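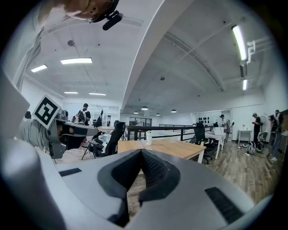
Issue 7

README for the Ostbridge Parish Letters

Hello, and thank you for stopping by! This folder holds typed-up copies of 451 letters sent to the Ostbridge parish magazine, mostly grumbles about hedges, lost cats and the timing of the bells, with a few really lovely ones about the river in August.

Each letter is a plain text file, named by the page it was printed on. Spelling has been left just as the writers had it (so please don't send corrections for "Jonumari Lane", which was spelt every way you can think of). Where a word couldn't be read there is a question mark in square brackets.

There are two folders, "letters" and "replies". Replies carry the same name as the letter they answer, with an r on the end. The long Fakhoury and Norel quarrel over the footpath is all in there, and well worth an evening.

Free to use for study or family history. Questions go to Hongjun Xu, who answers post on a Tuesday.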